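Flag Marshal Training at Club Level: A Review of the Beltero Circuit Program

Student Project Report
Submitted April 16, 2018
Project group: Yasmine Sqalli, Till Pfeiffer, Mei Kasprzak
Project advisor: Lieselotte Kuhlmann

1. Purpose

The project group was asked to review how new flag marshals are trained at Beltero Circuit and to recommend changes before the main part of the club racing season. The review covers trackside flag duties only. Scrutineering, timekeeping, and medical response are outside its scope.

2. Background

Beltero Circuit is a club venue used for sprint races, regularity trials, and driver training days. The track has 12 marshal posts. Each post is staffed by a post chief and at least one flag marshal, and all posts report by radio to race control.

New marshals attend a classroom evening and then serve two race days beside an experienced marshal. The post chief signs a record card at the end of each day. A marshal whose card is complete may be assigned to any post except those at Marchand Corner, where the approach is blind and the chief marshal makes all assignments personally.

3. Method

The group interviewed 13 marshals with less than one full season of service and collected written replies from post chiefs. Uriel Chávez, chief marshal at the circuit, provided blank record cards and the current classroom outline. Members of the group also attended one classroom evening and one race day, where they listened to radio traffic from the Marchand Corner post with permission from race control.

Interview questions dealt with flag recognition, the timing of signals, radio language, and confidence at the end of training. Answers were grouped by topic and compared with the classroom outline.

4. Findings

4.1 Flag recognition. All of the marshals interviewed could name the flags and state their meaning. The classroom evening serves this purpose well and no change is proposed.

4.2 Timing. Several marshals were unsure when a waved yellow should be withdrawn after a stopped car had been moved. The classroom outline gives this subject a single line. Post chiefs gave differing answers to the same question.

4.3 Radio language. Reports from newer marshals often began with a description of the incident and gave the post number last. Race control then had to ask for the location. 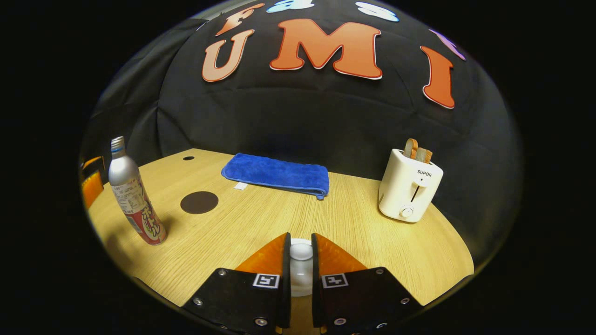 4.4 Record cards. The card has space for a signature but none for comments. A post chief who receives a trainee on the second day therefore has no written information about the first. Post chiefs asked for a short notes section, and the group supports this request.

5. Recommendations

The group recommends that the classroom evening include a practical exercise on displaying and withdrawing the yellow flag. It further recommends that every radio report begin with the post number, and that the record card be reprinted with a notes section for each day served.

A draft card is attached as Appendix A. The interview questions are attached as Appendix B.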